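Daily Care of Shared Washbasins in Student Accommodation

Project report, Module 6: Domestic Services and Hygiene
Submitted by: Fares Khalaf and Mervin Beaulieu
Supervisor: Venkatesh Panicker

1. Background

The residence at Orkell House provides bathrooms shared between neighbouring study bedrooms. Cleaning of the bathroom floor and shower is carried out under contract, while the washbasin and its surrounding surface remain the responsibility of the residents between contract visits. The present project examined how the washbasins are kept during an ordinary week and whether a short written routine would lead to cleaner surfaces.

The work was limited to the basin, the tap, the waste fitting, the overflow and the flat surfaces on either side. Mirrors, shelves and pipework were excluded at the request of the supervisor.

2. Method

Residents were given a one-page routine and a cleaning cloth. The routine asked them to remove all items from the basin, rinse it from the back towards the waste, wipe the bowl with a damp cloth and a small amount of mild cream cleaner, and finish the tap with a dry cloth. The ledges at the side and the deck behind the bowl were to be wiped last.

Each basin was inspected in the evening by one of the authors and scored out of 100, with separate marks for the bowl, the metal fittings and the surround. The inspection sheet was adapted from one used by Nizar Majali in an earlier project on kitchen sinks, and his headings were retained wherever they applied. A total of 545 inspection entries were recorded over the period of the study, which ended in May.

3. Observations

The bowl presented the fewest difficulties. Glazed ceramic with rounded corners offers little for dirt to hold on to, and a single wipe was normally sufficient. Marks for the bowl were high from the beginning and changed very little once the routine had been introduced.

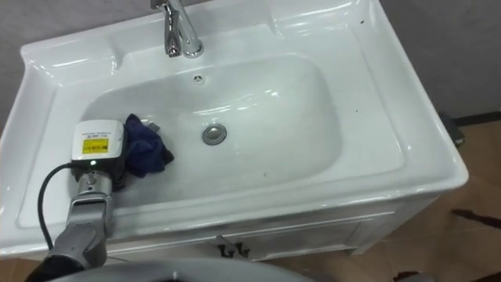
Marks for the surround were lower. Residents tended to regard the task as complete when the bowl was clean, and small specks of dirt on the flat rim were frequently passed over. The step at the rear of the deck also collected residue in the angle where the two surfaces meet. A folded cloth reached this angle more easily than a sponge.

The overflow was the part most often omitted. Several residents stated that they had not known it required cleaning. A soft bottle brush was found to be suitable and was added to the routine in the second half of the study.

Chrome fittings improved most clearly. Water left to dry on a tap or a domed stopper leaves a dull film, and the use of a dry cloth at the end of the routine prevented this in most cases. Residents who omitted the final step received noticeably lower marks for fittings.

Cloths left in the basin overnight were a recurring problem. They obstructed the waste, remained damp and had to be moved before the basin could be used. Mr Dean Stockdale, the residence manager, agreed to fit a hook beside each basin, and the position of the hook was settled after a trial in one bathroom.

4. Limitations

The scores were awarded by two inspectors, and no formal check of agreement between them was made. Inspections were not carried out on Sunday, when many residents were absent. The cream cleaner was supplied by the residence, and alternative products were not compared.

5. Recommendations

The authors recommend that the routine be displayed in every shared bathroom, with the surround and the overflow listed as separate items. Cloths should be hung up after use and washed weekly. The inspection sheet should be retained for use by the next project group, with an additional column for the rear deck.

The completed sheets have been deposited with Mr Panicker.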